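**Do I need to read music to join the Drarkmont ukulele group?**
No. Chord charts for everything. Dots if you want them, ask Kirsty Tennant.

**What size uke?**
Soprano or concert, tenor fine too. Baritones are tuned differently so check with us first.

**When and where?**
Thursdays, Galbraith Hall, 7.30 till 9. Doors open at 7.15, please don't come earlier as the choir is still in there.

**Cost?**
£3 a night or £16 for the term. Cash or cheque, no cards sorry.

**My strings keep going flat. Is it broken?**
Probably just new. They stretch for a week or two, keep tuning up. If its still slipping after that, tighten the little screws on the pegs.
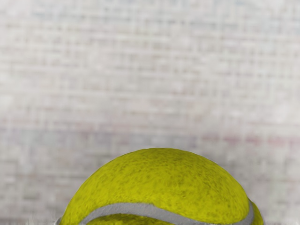
**Can I borrow one?**
Yes, we have 11 to lend. Email Iman Mahrous before the day, they go quick.

**Do you play in public?**
Twice a year, May and Christmas. Nobody has to. Song list for the next one will go up when Iman has finshed typing it.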